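Home Stories New Stories Old Recipes Guestbook Contact

The Cloth

My grandmother's dish towel came to me in August, in an envelope with 62 cents of postage due and a note from my cousin Gunhild that said "you take it, I iron enough." So I took it! I take everything, which is how I ended up on a Monday at quarter past four clearing off the long black table so I could finally learn to fold the thing the way Grandma did (a rabbit, if you were lucky, and a swan if there was company). 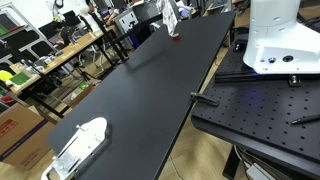
Folding was never my talent. I once spent a whole Thanksgiving making napkin fans that looked like run-over umbrellas, and Ingvar, who was my husband then and is my neighbor now, laughed so hard he had to go sit in the car. Grandma's rabbits stood up by themselves. She made them at the table while talking about somebody's hip operation, never looking down, and I sat across from her trying to catch the moment when the ears happened. So I cleared and I cleared, and I left the little red thing up near the far end because it gave me something to aim at. The ears should point to the red, I told myself, as if that had ever been a rule.

I practiced on paper first. Rattana from downstairs had told me to, over the phone, in the voice she uses for her piano students. "Paper forgives you," she said. Well, paper did not forgive me. I pinched where I remembered Grandma pinching, I tucked where she tucked, and I said the thing about the hip operation out loud in case that was part of it. 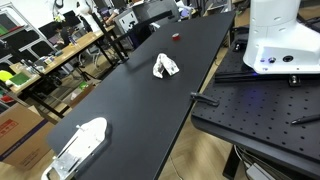
Rabbit, first try.

I called Rattana back and told her it looked more like a tent.

"Can anybody camp in it?" she asked.

"Maybe one person. Short."

She thought I should give up paper and go straight to the cloth, and she was right, but I put it off. I made coffee. I read the whole back of the Clomura cracker box. I was a little afraid of that towel, if you want to know, because the last person to fold it into anything had been her, and once I'd creased it my own way it would be mine and there'd be no sending it back to Gunhild. Around 25 minutes went by like that. Then I picked it up by one end and gave it a shake, the way she did before she started, and it smelled like the inside of her drawer.

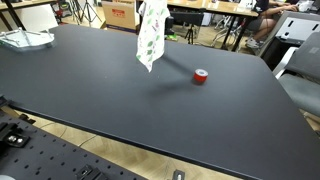

Did Grandma ever write down how she did the ears?

She never wrote down anything, apart from phone numbers and who owed her a pie.

So I guessed. I rolled both ends toward the middle, I turned the whole business over, and somewhere in there my hands got ahead of me and did a little flip I didn't know they had. I was talking the entire time, about Ingvar's gutters, I think. When I looked down there was one ear.

I called Rattana a third time and she came up in her slippers to see it.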